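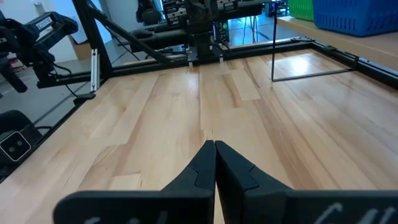
Worktop of pale wooden strips with honey and tan streaks.

Meria is a still fruit wine made from damsons in and near the village of Uladden. It is deep red to purple in colour, usually dry or just off dry, and has a sharp taste with a slight bitterness from the skins and stones. The name is used both for the drink and, locally, for the small black damson from which it is made. Most of it is drunk within the district, and until commercial production began it was hardly sold at all.

History

Damson trees were planted at Uladden as hedges and windbreaks long before there was any trade in the fruit. Farm households made wine from whatever was left after jam and pickling, and recipes were passed down in families. Early versions were heavily sweetened and often had raisins or barley added to give body. The older style is now called kitchen meria and is still made at home, mainly for Christmas and for shearing suppers.

The first producer to bottle meria for sale was Maddocks, a farm business on the southern edge of the village. Its founder, Meirion Trevor, had worked in a cider house and wanted a drier wine that could be served with food. He left out the raisins, cut the sugar and let the wine rest in cask over a full winter. His first batch came to 156 bottles, and most were sold at the farm gate. Maddocks remains the largest maker, although four other farms now sell under their own labels.

Orchards

The main plantings cover 56 hectares on the slopes above the village, the highest of them at 174 metres above sea level. The soil is a stony clay that drains well on the slopes but lies wet in the valley bottom, where few trees are grown. Frost at blossom time is the chief risk. In a bad year the lower orchards may give almost nothing, while those higher up crop normally.

Trees are slow to come into bearing and are often kept until they fall. Pruning is light and is done in summer to reduce the chance of silver leaf. Sheep are grazed under the older trees - the lower branches are out of their reach - and are moved out a few weeks before picking starts.

Harvest
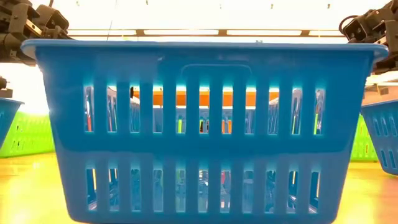
Damsons for meria are picked by hand when the skins have turned fully black and the fruit gives slightly under the thumb. Picking usually takes two passes, as fruit on the shaded side of the tree ripens later. Split fruit is set aside for jam. Wooden trays were used in the past, and some growers still keep them, but plastic baskets are lighter and easier to wash. The useful kind is like the light-blue one shown, with two bands of ventilation slots in the side and a handle recess just under the rim. Open sides let air reach the damsons, which sweat and begin to mould if they are left overnight in a closed tub.

The fruit is normally taken to the press house on the day it is picked. Stalks and leaves are removed by hand or over a slatted table, and the damsons are rinsed in cold water.

Production

The fruit is crushed lightly so that the skins break but the stones stay whole. Cracked stones give a strong almond flavour, which is considered a fault in the dry style. Water and sugar are added, as damson pulp is too thick and too acid to ferment well alone. Pectin is broken down with an enzyme before the yeast goes in, otherwise the finished wine stays cloudy.

Fermentation on the skins lasts five to eight days. The pulp is pushed down twice a day and then pressed, and the wine is run into casks or steel tanks to finish. It is racked once before Christmas and again in March, and is bottled in early summer. Most meria is between 11 and 13 per cent alcohol.

Styles

Dry meria is the standard form and makes up the bulk of what is sold. Kitchen meria is sweeter, paler and meant to be drunk young. A third style, stundis, is made by adding damson spirit to part-fermented wine, which stops the fermentation and leaves much of the sugar behind. It is bottled at 15 per cent and may be kept for many years. The word was once the local name for the small stone jar in which it was stored.

Serving

Dry meria is served cool, a little below room temperature, and goes with lamb, game and hard cheese. Stundis is taken in small glasses after a meal or poured over baked apples. Both throw a dark sediment with age, and older bottles are stood upright for a day before opening. Kitchen meria is sometimes warmed with cloves and a strip of orange peel.

See also

Damson gin
Fruit wine
Perry
Sloe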